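Valderrama Packing Set: Data Card

Version 2
Last revised November 1, 2025
Maintained by Volline

Summary

The Valderrama Packing Set is a collection of still images concerning the packing of small household goods into an open-topped gift carrier. It contains 600 images drawn from 78 packing sessions. The set is intended for the study of how soft and boxed goods share a limited space, and of the order in which they are placed.

This card describes the goods, the carrier, the conventions used in labeling, and the known limits of the collection. It should be read before the label files are opened.

Goods

Paper tissues make up a large share of the goods. They are present as rigid boxes and as soft packs, many with cartoon printing in pale colors. Soft packs change shape when they are held or leaned against another item, and their printed faces may fold out of sight. Boxes keep their shape but take up more room at the base of the carrier.

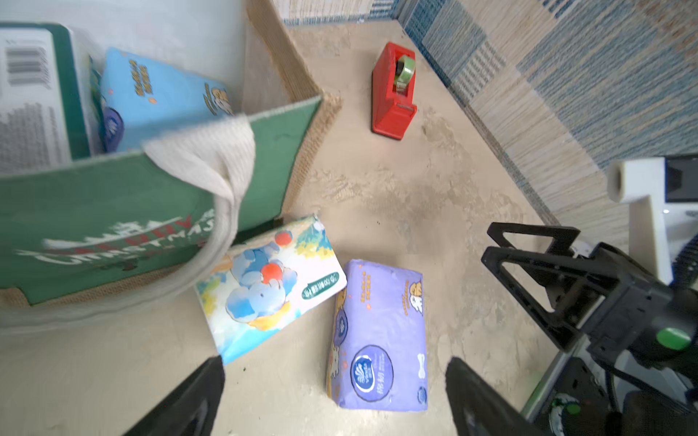
Labels for soft packs therefore record the main color of the wrapping first and the printed design second. Brand names are entered only when they can be read in the image being labeled. A name read in one image is not carried over to another image from the same session.

Items near the carrier are labeled whether or not they are due to be packed. A red tape dispenser and a paperback book are among the objects recorded on the floor. They carry the label "nearby" and are excluded from the packing order.

Carrier

The carrier is a seasonal one, in green and with holiday lettering. Its label is "carrier" throughout. Version 1 used separate labels for bags and boxes, and annotators did not apply them consistently when only one side or corner was in view. The two labels were merged in October.

An item is labeled "inside" when any part of it is below the rim. An item resting on the rim is labeled "at rim" until a later image in the session settles its position.

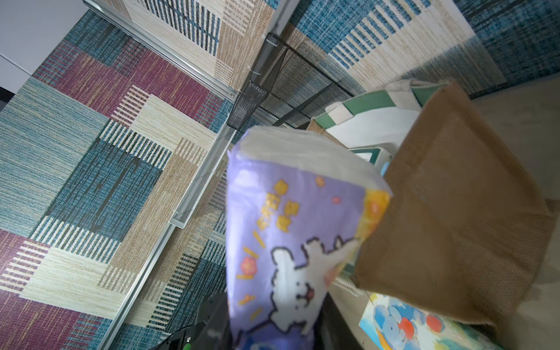
How should a soft pack be labeled when its contents cannot be determined from the wrapping?

Enter it as "soft pack, contents unknown" together with its main color. Snacks and tissues may be sold in wrappings of similar size and color, and a guess entered as fact is difficult to find later. The entry may be revised if clear product text is found in the same image.

Packing order

The packing order is a list of items by session, with the first item placed at the top. When an item is taken out and put back, both events are listed. Items already in the carrier at the start of a session are listed as "present at start" and receive no position number.

Upright placement and leaning placement are recorded separately. A pack that touches the side of the carrier for support is leaning, even if its tilt is slight.

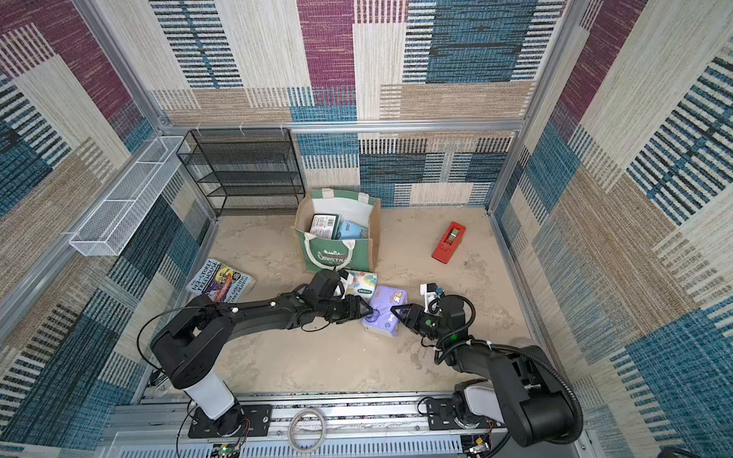
Annotators are asked to leave the placement field blank when the base of an item is hidden by the front of the carrier. A blank field means that the placement was not visible. It does not mean that the item was absent.

Files

Images are stored by session in the Clestell folder. The label tables are stored in the Flotell folder and use the same session numbers. Each row of a table refers to one item in one image. 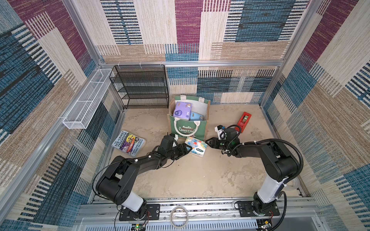 Known limits

The range of goods is narrow, and light packages outnumber heavy ones. Glass, fresh food, and liquids are not covered. The set offers no measure of weight, and item sizes should not be estimated from images taken at different distances.

Two annotators reviewed each session. Differences over color names were settled in favor of the more general term, so that "purple" replaces "lavender" in the tables.

Corrections

Correction requests should state the session number, the row, and the proposed label. Accepted changes are listed in the change log and included in the next version.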